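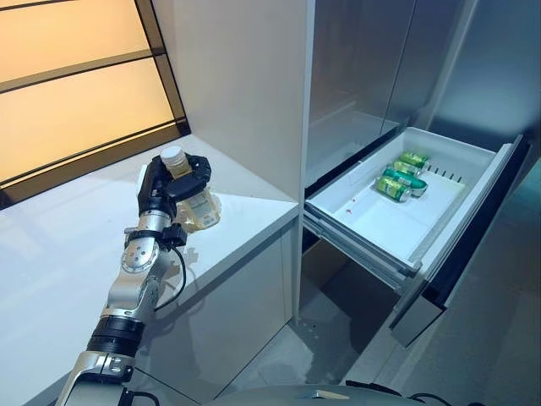 Une lectrice me demandait sous mon dernier billet s'il valait mieux rembourser son crédit conso d'un coup ou juste gonfler les mensualités, vu que son conseiller lui répondait à côté. Bon, je viens de le faire avec mon prêt Tosero, alors je vous raconte comment je m'y suis prise !

D'abord, j'ai ressorti le contrat (le vrai, pas le mail de bienvenue) et j'ai cherché le paragraphe « remboursement anticipé ». Chez moi il était page 8, en tout petit. Notez s'il y a une indemnité et à partir de quel montant elle s'applique.

Ensuite, demandez un décompte. Pas le capital restant dû affiché dans l'appli, hein, un décompte daté, avec les intérêts courus jusqu'au jour du virement. Le mien est arrivé le 13/11/19 : 2 740 € à solder, valable 22 jours. Passé ce délai, il faut en redemander un, donc ne le laissez pas traîner dans vos mails comme moi la première fois...

Après, je prends le tableau d'amortissement et j'additionne les intérêts et l'assurance des mensualités qui restent. J'arrivais à 96 €. C'est ce que je gagnais en soldant tout de suite, moins l'indemnité s'il y en a une. Si vous préférez garder vos sous de côté, faites le même calcul avec un remboursement partiel, et précisez bien par écrit si vous voulez réduire la durée ou la mensualité. Avec mon ancien crédit Weketti je n'avais rien précisé, ils ont baissé la mensualité et j'ai payé jusqu'en avril !

Pour le virement, recopiez la référence du dossier dans le libellé, au caractère près. Gardez aussi de quoi couvrir une échéance sur le compte, le prélèvement du mois part parfois quand même (il m'a été remboursé la semaine d'après).

Dernière chose, réclamez l'attestation de solde et vérifiez que l'assurance s'arrête aussi, surtout si vous l'avez prise ailleurs. La mienne était chez Ominley, il a fallu leur envoyer l'attestation à part.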